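Sorting small things: how households in Trolach store what they use every day

Project report, second semester

1. Why I chose this topic

When I moved to Trolach to study, I rented a room with a very small kitchen. In the first month I lost my keys many times, and I always found them in a place where I had put them "only for a moment". This gave me the idea to study where people keep small everyday things, and if a tray or a basket really helps them.

My main question was simple: does a household with fixed containers spend less time on searching? I also wanted to know which type of container people keep using after the first weeks.

2. Method

I asked 21 households to write a search diary for 6 weeks. Each time somebody looked for a small item longer than one minute, they wrote down the item, the time of day and the place where it was found. For the first half of the period they changed nothing at home. For the second half they chose one tray or basket and put it near the door or on the kitchen table.
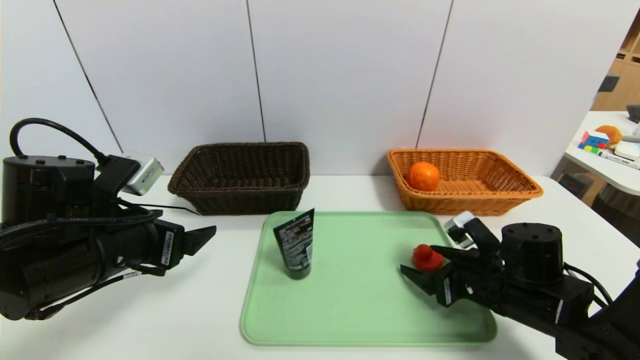 Most participants already had something suitable. The others bought a container from the household shop Kokard or from the Tuesday market on Sandoval Street. I did not tell them what size to take, and later I understood that this was a weak point of my plan. A very large basket is not the same solution as a flat tray, and I can compare them only partly.

The diaries were on paper. I had prepared an online form, but the older participants did not like it, and a mixed method would be difficult to count.

3. Results

In the first half I received 852 diary entries, and in the second half 769. The difference is smaller than I expected. Keys improved the most, then glasses. Phone chargers did not improve, because people use them in several rooms and do not carry them back.

Flat trays were used longer than deep baskets for papers and keys. In the deep ones, small things go to the bottom and other things cover them. One participant wrote that her basket became "a second drawer", and after this she stopped looking inside it. 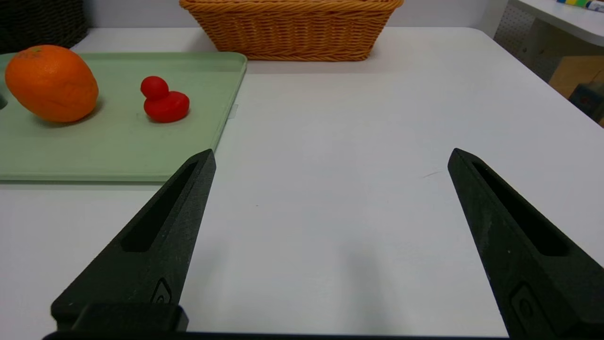 Figure 2. The edge of a pale green tray on a white tabletop.

For food the result was the opposite. Families who kept fruit in a basket on the table wrote that they ate it more often, although I did not ask about this. It came up in the free comments, mostly from homes with children.
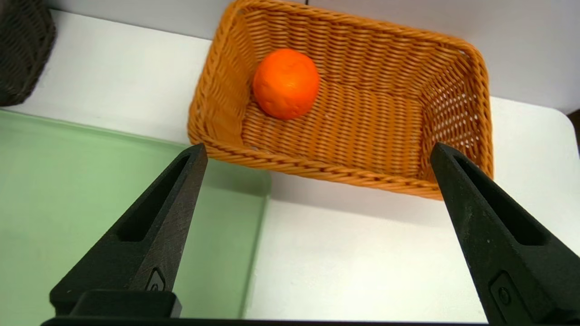 The time of day was also interesting. Many searches happened between seven and eight in the morning, and in this hour the container made little difference. People in a hurry look everywhere, also in places where the thing never was.

4. Problems

Three households forgot the diary for several days and filled it in later from memory. I kept their entries, but I marked them. Also, my participants were mostly neighbors and people from the Grilluvel language club, so the group does not represent the whole town.

5. Next steps

I would like to repeat the study in winter, when gloves and hats are added to the list. I would give every household the same container and use a shorter diary – one line for each search is enough. The blank diary page is in the appendix, together with the table of items.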